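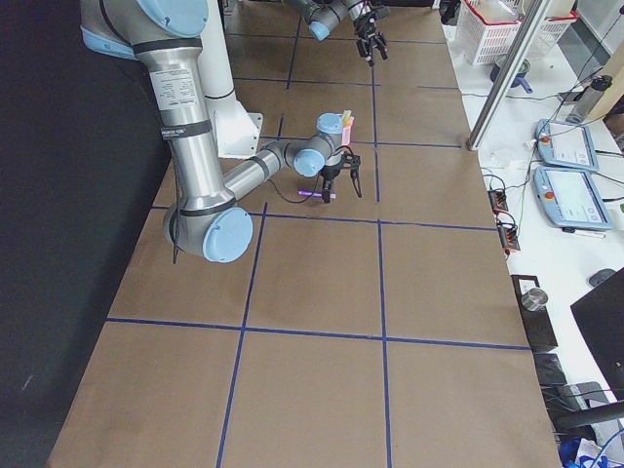
Kvido Matoušek wrote to us that he had knitted four sleeves on his Keditz before he found out the yarn mast was in backwards, and could we please put that part nearer the front of the book. We have done so, Kvido, and thank you – you were not the only one.

Home | Machines | Yarns | Manuals | Parts | Contact
Search manuals Enter a word or part number Go

Section 3. Setting up the yarn mast and knitting your first rows

By now you should have the needle bed clamped down at both ends and the carriage resting on its rail at the right-hand side. If the bed still rocks when you lean on it, please go back to Section 2 and take up the clamps another half turn. It's worth the bother, and the rest of this section will go a good deal more pleasantly.

1. Find the mast (part 535) and the tension dial (part 556). They travel in the same bag as the weights and are easily missed in the bottom of the box.

2. Stand the mast in the socket behind the bed. The two wire springs should lean toward you as you sit in your usual place, and the tension dial should face you as well. Push down until you feel the click.

3. Set the dial to the middle colour band, the green one. You can fuss with it later when you know your yarn.

Caution: Never force the mast if it won't click. The socket is plastic on the older beds and a cracked one has to go back to the Stakholm workshop.

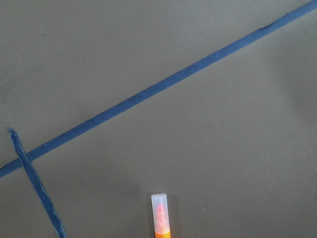

4. Wind your yarn into a cake before you start, even if it came in a nice tidy ball. A ball rolls and tugs, and every tug shows up later as a tight row. Put the cake on the floor behind the machine, directly under the mast.

5. Take the end up through the rear eyelet, between the two discs of the dial, under the guide pin, through the loop of the spring, and down to the front. Pull gently. The spring should bow over and come back up when you let go, a bit like a fishing rod with a very small fish.

Note: If you're using wool from the Hubáček mill, it still has a fair amount of oil in it and will feel stringy and rather disappointing. Knit it up anyway and wash the piece in warm water with dish soap. It blooms beautifully.

6. Bring every second needle forward to working position, using the flat edge of the pusher. Lay the yarn in the carriage feeder and close the little gate.

7. Move the carriage across to the left in one smooth stroke, well past the last needle. You'll have a zigzag of yarn and no knitting yet, so don't worry. 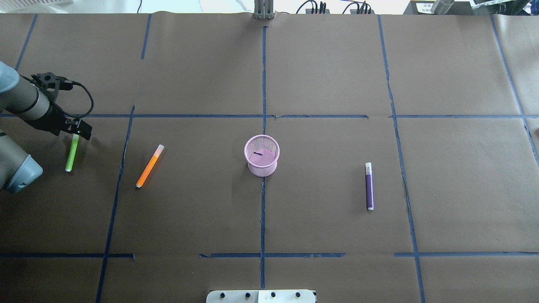

8. Hang the cast-on comb over the zigzag, open side toward the bed, and clip one weight at each end. Bring the remaining needles forward, then knit ten rows at an even pace. Going slowly is fine, but stopping halfway and backing up will jam the carriage nearly every time.

Caution: If it does jam, lift the release lever, take the carriage straight up off the rail, and set it down on a folded towel. Don't yank it sideways. A bent needle is cheap and comes in packets (part 558), but a bent rail is another matter altogether.

9. Have a look at your rows. Loops at the edges mean the spring isn't taking up the slack, so turn the dial one notch tighter. If the stitches won't slide off the needles, go one notch looser and try ten rows more.

Replacement masts for the Keditz 122 are kept at our Jirkport counter through the end of August.

Related sections
Section 2: Clamping the needle bed
Section 4: Increasing and decreasing by hand
Section 7: Oiling and winter storage
Changing the sponge bar
Parts list and order form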